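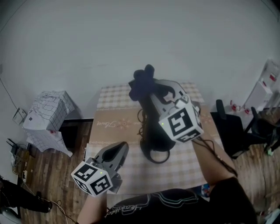

Grodbridge hand-held gripper pair: setting up and looking after

Hello, and thank you for picking up the Grodbridge notes. They cover one pair of grippers, left and right, and the table they are used at. Ismael Leite wrote the first version and I have been adding to it ever since, so please forgive the odd repetition.

Before you start
Wipe the marker cubes with a dry cloth. Never use spray, as the print lifts at the corners and we then lose tracking for the whole session. Check that the indicator light is on, and squeeze each gripper a few times through its full travel. If the jaw feels gritty, brush out the hinge and try again.

Cables
Leave plenty of slack down the forearm. You will be reaching right across the table, and a tight cable tugs the wrist round more than you'd think (my own early recordings are full of it!). 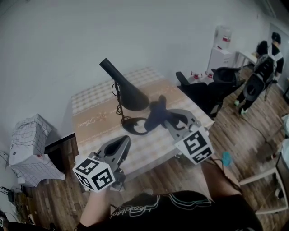

Thin things such as stems and handles want a slow close. Come in level, let both fingers touch, then squeeze. Soft toys and cloth are more forgiving, though fluff does find its way into the hinge.

Upkeep
Finger pads are changed every 400 recordings, and the pair is recalibrated at the same time. We keep 19 spare pads in the Pakell tin. The log stood at 3,350 recordings on April 19, 2018.

Known faults
The right jaw sometimes reads slightly open when it is shut. Zero it again before you reach for a screwdriver.

Questions and corrections go to Zuleica Caldeira, who is very patient with both.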